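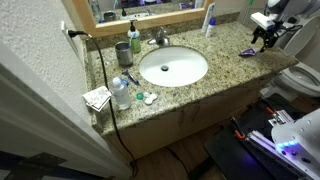
Gruvthorpe, October

How to run a robot demo in a bathroom (and get through an open day with your voice intact)

I've now done this at two open days, and after the second one Zewditu Tekleab told me to write it all down before I forgot it. So this is for whoever gets the bathroom slot next time. You don't need to be a programmer. You do need comfy shoes and a fair bit of patience!

The task we show is tidying round a sink. People love it. I thought they'd all want the kitchen, but everybody has a bathroom counter that looks like ours, with the razor by the basin and the contact lens case sitting wherever it landed, and they want to see what an arm makes of that lot.

Before the doors open

Leave the counter messy. My first time I lined everything up beautifully and the visitors were bored stiff. You want a mix: something tall like the toothpaste, something flat like the little purple and white packet at the toilet end, something see-through. Clear bottles are hard for the cameras, and I'd always have one out, because somebody is bound to ask about it and you can say "well, let's find out".

Next, park the base. Ours goes down by the toilet so the arm comes over from the right and the gripper can hang above that end of the counter, fingers down. That's your start position. Get the arm up there before you let anyone near the door, then check it can swing to the sink without meeting the toilet lid. Lid up or lid down, I don't mind, but pick one and leave it that way all day. I moved it once between groups and Szabolcs Vörös had to come and redo the whole map of the room while a queue of people watched me go pink.

Look at your cables too. If one is hanging over the front of the counter, decide if it's part of the demo or not. Szabolcs likes to leave one in (he says real homes have them) and I've come round to that, but walk the arm past it slowly first.

Then the mirror. The software, which we call Turkine, used to see two of everything on the counter and reach for the wrong one. It's much better now. I still do a dry run with the lights as they'll be on the day and watch where it thinks the cup is.

With visitors there

Keep them in the doorway, two at a time. It's a tiny room and the arm needs all of it. Show the red stop button first and let somebody press it. They always want to, and it gets the nerves out of the way.

Start with the packet, as it's right under the gripper and there's lots of bare granite round it. Tell people what you're about to ask for, send the command, then stop talking! This is the bit I find hardest. The arm is slow and the urge to fill the silence is enormous, but they'd much sooner watch the fingers.

After that let them choose. Children go for the razor every single time, so have your answer ready. Mine is that we do soft and blunt things with an audience, and the razor stays put. Lens case next, if they're keen. It's small and sits at an angle, and if the grip slips just send the arm back to the start and go again. A miss gets more questions than a clean pick, in my experience.

Each turn takes nearly 50 seconds, so three picks is plenty for one pair of visitors. We had 37 people through last time and I was hoarse by the end of it.

Packing up

Arm home, base off, and only then reach over for your things. Save the log before you shut down, and write the run number on the sheet (we finished on 2274, so carry on from there). The charger lives in the Irkeo crate in the hall cupboard.

If Turkine freezes on the loading page, close it, count to ten and open it again. If it does it twice, fetch Szabolcs.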